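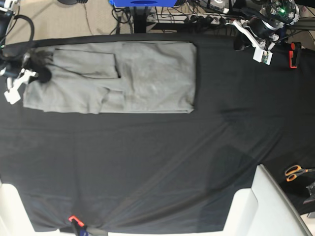
What did the ferry to Ultach cost?

Two coins, or one good lie told to the purser.

Volkan Çetinkaya had the coins and used the lie anyway. He told the purser he was the new piano tuner, expected by the mayor, and was waved aboard with a bow that should have worried him.

Ultach had 600 residents and a single piano. It stood in the hall of the Hotel Zergate and had gone sour sometime before the mayor was born. By the time Volkan got down the gangway there was a band waiting, minus the pianist, and a girl with a bouquet of leeks.

"We wrote to you in December," said the mayor.

"The mail," said Volkan, who sold hats.

They locked him in with the instrument, for quiet. He lifted the lid, looked at all those wires and hit one with a spoon. It made a noise like a goose being told bad news. He tightened something. The goose took it worse.

At six they let the town in. The widow Nigatu sat down and played the anthem from end to end, every note of it wrong in a new place, and the whole hall wept.

"Just as I remember it," said the mayor, and paid him 3000 in cash.

He took the night boat home and told the purser he was a dentist.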